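# Chapter 4: Pattern and Repeat

A printed or woven cloth almost never carries a single picture from one end to the other. It carries a small unit of design, used again and again until the width and the length are filled. The unit is called the repeat. This chapter explains how repeats are planned, how they are measured, and what happens to them when the cloth is cut and sewn.

The first three chapters dealt with fibre, yarn and weave. You will need the terms *warp*, *weft* and *selvedge* from Chapter 2, so look back at them if they are not yet familiar.

Some patterns show their repeat at once. A spot or a check can be measured with a ruler in a few seconds. Others are drawn to hide it. Animal markings are the usual case: the stripes must look uneven, yet the left edge of the unit has to meet the right edge of the next one exactly. A beginner's stripe design often looks fine on paper and then shows a clear ladder down the cloth, where the same fork comes up every 40 cm.
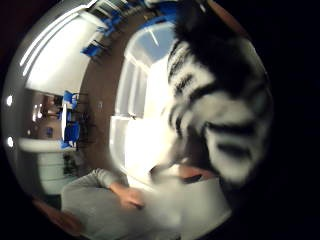

**Fig. 4.1** Zebra stripes on a plush toy. The black bands curve across the white of the face.

Pile cloths bring a further difficulty. The fibres stand up from the backing and lean in one direction, known as the nap, so a sharp printed line becomes a soft one. Designers allow for this by drawing the stripes a little bolder than they want them to appear. Direction matters in cutting as well. If two pieces are laid with the nap running opposite ways, they will seem to be different shades even when they come from the same roll.

Section 4.2 follows one order through the Lorberg mill, where a striped pile cloth called Niltex was made up in a run of 410 metres. The mill cut more than 50 test pieces before the repeat was passed. Section 4.3 turns to flat cloths and compares the block prints of Narkden with the screen prints of Oshima.

**Before you read on**

Find a patterned cloth at home — a curtain or a cushion cover will do. Mark one point in the design with a pin, then look along the warp for the next place where it appears. Measure the distance and write it down. You will use the figure in Exercise 2.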